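From: Kristaps Venckus
To: laundry-ops list
Subject: Re: [laundry-ops] What happens to the folding table people?

Rasa Vaher wrote:
> We are a hotel and sportswear laundry, and the owner wants to put
> a two-armed robot on the small-piece table next year. I run the
> evening shift. My question is not whether the thing can fold. I
> want to know what happened to the people who used to stand there,
> what they do all day now, and whether anyone's pay changed. The
> vendor's slides skip all of that.
>
> Also, did you keep a person at the table or move them away from it?

Rasa,

We have had two arms on one table at Trevwood since May, so take this as one plant's experience. We do team kits, work shirts and some gym towels. The towels go through a regular folding machine and have for years. The new table only gets garments.

Before, there were six people on garment folding across two shifts. There are still six people in the department. Two of them now split their time between the robot table and the sorting line, and the other four fold by hand as before. When one person retired in the spring the job was posted and filled, but the posting said "folding and cell tending" and it asked for a week of training. That was the first visible change.

Pay was the sore spot. Tending the table started out at the same rate as folding. People pointed out that they were now answering for the machine's work as well as their own, and it took 3 months to get a small step added for it. Get that settled in writing before the machine arrives. We did it after, and it cost us some goodwill that I would like to have back.

As for what the tender does: feeds the table, takes away finished pieces, refolds the bad ones, and writes down why they were bad. The last part takes more time than anyone planned. Ķēniņš, who supplied the cell, wanted a reason code for every reject. Our people hated the codes. There were too many and half of them meant the same thing. We cut the list down to "collar," "sleeve," "dropped" and "other," and now it gets filled in. The codes are typed into an old Asus laptop on a shelf by the door, so there is some walking. I would put yours closer.

On speed, a good hand folder here does 200 shirts in the time the table does 100, and the table's pile has more refolds in it. Our manager knew that going in. The case for it was the late hours, when we have trouble getting people at all, and sore wrists, which we had a lot of. I can't give you numbers on the wrists yet. The two tenders say they feel better at the end of a shift, but they also say they are bored.

Knit jerseys are the slowest thing we give it. They slide, they bunch up, and a sleeve gets trapped under the body where it has to be found first.

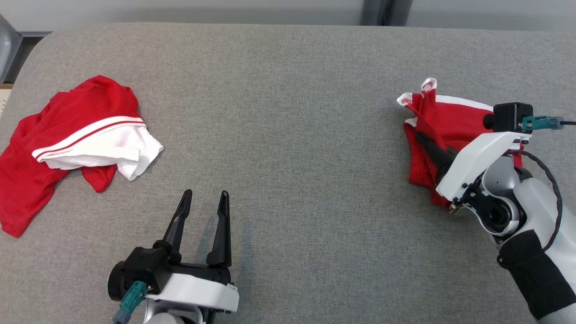

We tried having the tender flatten each jersey before it went down. It helped the fold, but then a person was doing most of the work at the machine's pace, and both tenders asked to stop. I agreed with them. Now the jerseys go down however they come out of the cart, and if the backlog gets too big the hand folders take it.

To your last question, we kept a person at the table for the first month and then let them work between it and the sorting line. I would not go further than that yet. On evenings we once had one tender covering the table, sorting and the dock - that was a mistake, and rejects sat there until morning.

One more thing on training. Stonder did ours, and they sent it to the shift leads only. The leads were then supposed to pass it on. It would have been better to train the folders directly, because they are the ones who can tell from across the room that a shirt is going to come out crooked.

If you want our posting and the wording of the pay step, write me off list and I will send both.

Kristaps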